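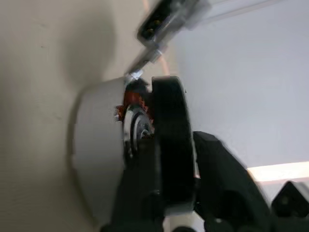 Copper windings, a bearing-like ring and a black disc, close up in the Dondico shop.

Equipment Planner, Robotics and Automation
Dondico, Burkgate site
Full time, permanent
Apply by 19 August 2021

Hi! I run the automation group at Dondico, and I'm looking for someone to take over the part of my job I've been doing badly in the evenings: working out what equipment we need, what it's going to cost us over its whole life, and when we should buy it. I wrote this ad myself, so please forgive the length.

A little background first. We build and run small robot cells for handling and assembly work. Most of our customers make parts you could hold in one hand, and they come to us when they want a job automated but don't want to own the automation. So we own it. That means every arm, gripper, motor, camera, cable and spare bearing is on our books, and somebody has to plan for all of it. Right now that somebody is me, with a spreadsheet that has 114 rows and a tab called "sort this out later."

We have 11 cells running at Burkgate and four more in the plan for next year. The four new ones are the reason this job exists. They've been approved in principle, which in our company means everybody likes the idea and now wants to see the numbers. You'd be the person who makes the numbers.

What you'd be doing

The biggest piece is the yearly equipment budget. It gets locked in April, and the months before that are busy (I won't pretend otherwise). You'd sit down with the cell leads, find out what's wearing out, what's in short supply and what they'd like to try, and turn all that into a plan our finance people can read without calling me.

You'd also write the specs we send out for quotes. We buy arms and controllers from a couple of places and a lot of the smaller stuff, motors and drives especially, through Queiroz. They're good people to deal with, but they will quote exactly what you ask for, so what you ask for has to be right. I once ordered a set of replacement motors with the correct torque and the wrong shaft. They're still on a shelf. You're welcome to find a use for them!

Then there's spares. We don't have a proper policy. Some cells have two of everything and some have a drawer with a fuse in it. I'd love for you to go cell by cell and decide which parts we stock, which ones we can wait for, and which ones we should repair here. We do a fair amount of our own work on motors and wheels and grippers, down to the windings and bearings, and I still can't tell you with a straight face whether it saves us money on the smaller units. Your first real project would be to find that out. Hours, parts, downtime, the whole thing.

And finally, Zodmont. Zodmont is our name for the project to put all our equipment records in one place: what we bought, when, what it's bolted to, what's been done to it. It's half built. The half that's built is pretty nice. You wouldn't have to write any code for it, but you'd be its heaviest user, and you'd get a big say in what the other half looks like.

What I'm hoping you bring

I'd like you to have spent a few years near machines. That could be maintenance planning, purchasing for a plant, manufacturing engineering, running a machine shop, keeping a packaging line alive, whatever. I care a lot more about that than about a particular degree. You should be able to read a data sheet and know which lines matter, and look at a quote and spot what's been left off it (installation, usually, and training, and the cable).

You need to be comfortable with spreadsheets and with total cost of ownership. If you've put together a case for a purchase over $1,000 and had to defend it to someone who didn't want to spend the money, tell me about it in your application. If you lost, tell me about that too, I've lost plenty.

Robot experience is great but I can teach you that part. Same with grippers and motion control. What I can't teach very well is the patience to call a supplier back for the third time and stay friendly.

What it's like here

The office is upstairs and the cells are downstairs, and I'd want you downstairs a good chunk of the week. You'll make a much better budget if you've stood next to the thing you're budgeting for and heard the noise it makes. We'll give you safety shoes and a bench of your own. You can work from home when you're deep in quotes, we're pretty relaxed on that, except during the last stretch before the budget locks when I'd really like us in the same room.

There's some travel to suppliers, mostly day trips. No night shifts. If a cell goes down at 2 a.m. it's not your phone that rings.

Pay depends on experience, and I'll tell you the range on our first call so neither of us wastes time. Health coverage, retirement match and paid vacation are all in there from the day you start. There's also money set aside for courses, and I'd be happy to see you use it.

How to apply

Send a resume and a short note through the Dondico careers page and pick "Equipment Planner, Burkgate" from the list. Skip the formal cover letter. In the note, I'd like you to tell me one piece of equipment you were glad you bought, or talked someone into buying, and how you worked out that it was worth it. Half a page is plenty.

I read every application myself. If it looks like a fit we'll have a phone call, then a visit, where you'll walk the floor with me and then go over a real quote (prices changed) and tell me what you'd ask the supplier. We don't do puzzles or timed tests.

If you're on the fence about whether you have the right background, send the note anyway. And if you have questions before applying, use the contact form on the same page and put "planner job" in the subject so it gets to my inbox.

Automation Group Lead, Dondico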